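Reheating day-old pastry, with numbers

The bakery near the Brindwood stop marks everything down in the last hour, so I end up with more croissants than I can eat fresh. In January I started keeping notes on how to bring them back the next morning.
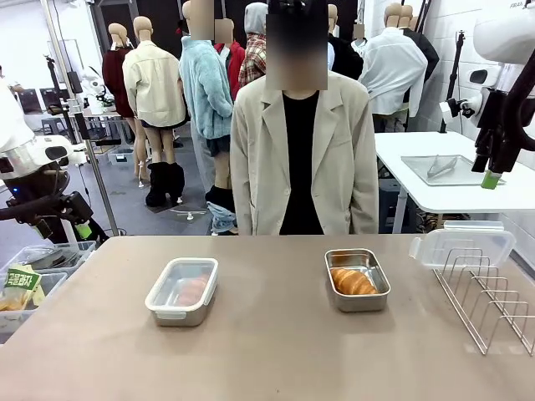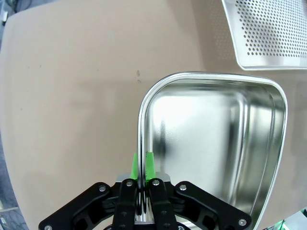 Stainless tray, in both photos. The croissant is in the first.

Microwave: 23 seconds gives a warm center and a limp shell. Dropping the power to 50 percent made no difference I could taste.

Toaster oven: better. I use a Plillodeck with a mechanical timer that reads 2 minutes fast, so I set it to 6 and pull the pastry when the tips darken. Preheating matters more than the exact setting. From a cold start the outside dries before the middle warms up.

Storage changes the result more than the oven does. A sealed box softens the crust overnight — paper keeps it crisp but the crumb goes stale sooner. I went back to paper.

Filled croissants behave differently and I have not tested enough of them. Almond ones scorch early. Cheese is next, once the oven rack is clean.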